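Print this page | E-mail this page

Bench notebook, Drulgate cell: house rules for the two-arm table
October, started 9:40 a.m.
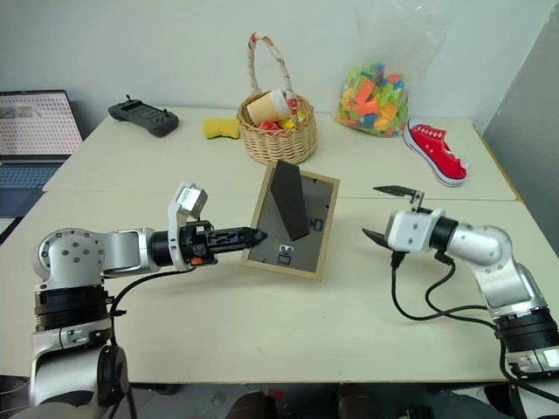

Where we are

Picture frame task, the one with the easel stand. Frame goes face down, stand up, left gripper comes in from the side, right one stays open until it's wanted. I have been asked to write down the rules we work by at this table, on the grounds that we clearly have some. We do. Most of them live in Lizeth Cusi's head and the rest are on a sticky note that has lost its stick.

So this entry is half log, half draft. If you are reading it in the Ornance building and your table is different, good for you, adjust.

Rule A. Who is near the arms

One person at the table, one at the stop. The person at the stop does not also check mail, eat, or explain the project to guests. I have done all of these, so I know they fit in the time available, and they're still out.

Hands stay off the tabletop when the arms are enabled. Enabled includes "just holding position." An arm that's holding position looks exactly like an arm that's off, which is a lovely feature in a coat rack. Call "hands in" and wait for "stopped" before you reach. Nodding doesn't count. Lizeth wants the words said out loud even when you're the only two people in the room and you've said them all morning.

Rule B. Speed

First pass of any new motion at 8 percent. Yes, it's dull. Bring a chair. After that you can go up in whatever steps you like to the table limit, and the table limit is whatever is written at the top of the day's page. If nothing is written, the limit is 8 percent and you can enjoy the chair some more.

Changed the gripper opening? New motion. Moved the frame to a different starting pose on purpose? New motion. Bumped the table with your hip? We argued over this one for far too long and landed on new motion.

Rule C. The object

The frame has two turn clips on the back, one below the stand and one off to the side. Both get checked with a finger before every run. We lost most of a session last month to a backing that wasn't fully seated, and the log for that session says "frame behaving oddly," in my handwriting, four pages in a row.

Approach the border, not the stand. The stand is the obvious thing to grab and it's hinged, so the frame goes somewhere you didn't ask it to. For this task a stand grab is logged as a fail even if the frame ends up where it should. Fukow's draft counts it as a pass. I've left a comment on their draft. The comment is polite.

Rule D. Other things on the table

This is where I expect trouble from the Lloyd people, who like a bare table. Ours isn't one. Today there's the basket with the paper cup in it, the sponge, the bag of blocks, a red sneaker, a game controller. They stay toward the back, and anything that comes forward of them gets written down before the run starts.

What I've put in the draft:

- Background objects are allowed. Unlogged background objects are not.
- Nothing breakable and nothing with liquid in it. A cup is fine. A cup of coffee is a background object for about as long as you'd expect.
- Tall handles count at full height when you check clearance. The basket is the tall one here. Measure to the top of the handle, not the rim.
- If something gets knocked, stop and log it, then put it back. Don't put it back first and then try to remember which way it was facing. (Sneaker toe toward the back. I checked.)

Rule E. Cables

Cables hang in loops off both arms and the loops are there so the wrist can turn. Tight is worse than ugly. Before the first run of the day, take each wrist through its range by itself at the slow setting and watch the loop, not the gripper. Everyone watches the gripper. I'd like to see this one printed in larger type than the others.

Also: no tape on the cables without a note in this book saying where and why. I found a bit of tape at run 52 that had been there since I don't know when, and it was mine.

Rule F. Writing it down

A run without a log line didn't happen, and that includes the good ones. Minimum line is run number, starting pose, speed, pass or fail, initials. "Same as above" is allowed once in a row. The book stands at run 825 on the combined count for this table, and there's a stretch in the middle that consists mainly of ditto marks, which I've gone back through with Lizeth and mostly failed to decode. We're keeping those runs in the book and out of any numbers we send anyone.

Fails get one sentence each. "Slipped" is not a sentence. Where did it slip, and which arm had it?

Open items

Does the person at the stop need to be trained on the task or only on the stop? Lizeth says only the stop. I say they should at least know which way the frame is meant to go, so they can tell a problem from a plan. Left open.

Nothing yet on what to do when the laptop screen and the table disagree. Current practice is to believe the table.

Need a rule for leaving the cell at lunch. Present wording is "don't leave it like that," and "that" wants defining.

11:15 a.m. Lizeth has read as far as Rule D and wants the word "polite" taken out. Leaving it in for now. Back to 8 percent, right arm next.

Last updated: October, 2:05 p.m.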